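Section 4: Setting Up Your Flevora Countertop Herb Planter
Uvura Home Growing – User Guide, revised 27 Dec 2024
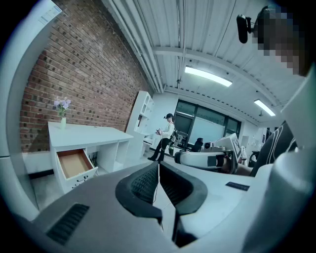 Where is the best spot in the house for the planter?
Any level counter or shelf near an outlet will do nicely, as long as it stays clear of the stove, the radiator and drafty doors. The grow light does most of the work, so a sunny window is a pleasant extra and you needn't rearrange your kitchen to get one.

Before you start

Give yourself a relaxed half hour the first time through. You'll want a pitcher of cool tap water, a dish towel for drips, and the small paper envelope of plant food that came in the box with your seed pods. If you bought your pods separately (the Velgate basil and the Hauser salad mix both fit), check the date stamped on the back of the packet and use the oldest ones first.

Setting up

1. Wipe out the water tank with a soft damp cloth. No soap, please – even a little leftover suds can make the roots sulk for weeks.

2. Set the tank where it is going to live. It gets surprisingly heavy once it is full, and carrying it across the room is a good way to water your socks.

3. Push the light post into the socket at the back of the tank until it clicks. Leave the lamp at its lowest setting for now.

4. Pour in water slowly through the front opening until the little float reaches the upper line. Stop there.

5. Add 3 capfuls of plant food and swish the water gently with a clean spoon. The cap on the bottle is your measure, and if you have the envelope instead, the whole envelope equals one first feeding.

6. Lay the planting deck over the tank and press down on all the corners. Drop a seed pod into each opening with the paper label facing up, then cover it with one of the clear domes.

7. Plug in the lamp and press the button once. The light will stay on for 12 hours and then switch itself off, and it will follow that same schedule every day from the moment you pressed it. Morning is a good time to do this, unless you enjoy a bright kitchen at midnight!

Caution: Unplug the lamp before you add water, move the planter or clean the deck. Dry your hands before you plug it back in.

Caution: Plant food is not for people or pets. Keep the bottle closed and out of reach.

The first few weeks

Basil and lettuce tend to pop up quickly, while parsley takes its own sweet time – please don't dig around in the pod to see how it is doing. Take each dome off when the leaves touch it, and raise the lamp a notch whenever the tallest plant comes within a finger's width of the light.

Note: If two or more seedlings come up in a pod, snip the weaker ones at the base with small scissors. Pulling them can disturb the one you want to keep.

Note: Pods that show no green after around 60 days can be taken out and replaced. Damian Wieser on our plant help desk keeps the variety chart up to date, and the November printing has a few corrections to the mint and dill pages.

For refilling, feeding and your first harvest, turn to Section 5.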